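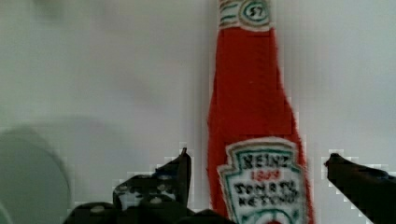 I've been after a soft ketchup bottle for our play kitchen ever since I saw one in a café toy corner, so when Gekavetti put their felt one up on the site I ordered it the same evening (glass of wine in hand, no regrets so far). We've had it since March and it has been in daily use at the sort of restaurant where the chef is four and everything comes with sauce, including the cake. So here's what I think of it.

First off, it's lovely to look at. It's the old-fashioned glass bottle shape, skinny at the neck and getting wider as it goes down, in a proper bright fuzzy red. If you look closely the red isn't all one shade, there are flat rectangular patches that are a touch different from each other, and I did wonder whether that would bother me. It doesn't! It gives it a pieced-together look that I've grown very fond of, but if you like your toys smooth and perfect you might feel otherwise.

The label is what sold me. It's a big cream keystone with a teal outline and HEINZ across the top in black capitals, then a tiny 1869 in red, then TOMATO KETCHUP over two rows. The letters are slightly wobbly in a way a printed label never would be. Up on the neck there's a cream band with a little round badge with 57 in it, and a couple of short green stripes next to that. I didn't even notice the stripes for the first week. My daughter did, obviously, and she's now very strict about which way round the bottle faces when it's on the shelf.

Now the practical bits. It stands up by itself, which I was worried about as we've had soft food before that just flops over and rolls under the sofa. Ours lives on the top of a little Fekete kitchen unit and gets knocked off fairly often, and it lands without a sound. Our last bottle was the hard plastic sort and it sounded like someone dropping a saucepan every single time, usually at half six in the morning. If you have neighbours downstairs, that alone might be worth the money.

Size-wise it's good for small hands -- she holds it by the neck and gives it a great big shake over the plate. It does squash a bit, so squeezing it feels satisfying too. There's no squeak or crinkle inside, and I'm more than happy about that.

What I'm less keen on is the fuzz. It's gone a little frayed round the edges, and it picks up everything. Dog hair, toast crumbs, a bit of glitter that I think will be with us until she leaves home. The cream parts are the worst for showing marks and I'd be nervous about scrubbing anywhere near the lettering. I've only dabbed it with a damp cloth so far and most things have come off, but there was a run-in with some real tomato sauce (of course there was) that took three goes. A care label would have been really helpful. Ours didn't come with one, just a card saying thank you, which was sweet but doesn't tell me whether I can bung it in the wash.

Then the price. I paid £28, which is a lot for one pretend condiment, and postage went on top. For comparison, the Brurklow picnic set we were given at Christmas has a whole basket of felt bits in it and I'm fairly sure it cost less. The pieces are plainer and thinner though, and the sandwich has already come apart at one corner. Pruveck do a soft ketchup too, for £9, and a friend's little boy has it. It's perfectly fine! It's a plain red bottle with a printed label and it does the job. If you just need something to go with the chips, get that one and spend the rest on chips.

But this is the one people pick up when they come round. My mum did, my brother did, and the man who came to look at the boiler had a good look at the label as well. I'd buy it again as a present for somebody who likes that slightly retro diner look, and I may well keep it on my own kitchen shelf once she's finished with it -- if the glitter ever comes off.

I'm giving it 9 out of 10, with the missing point for washing instructions. Mustard next please, Gekavetti!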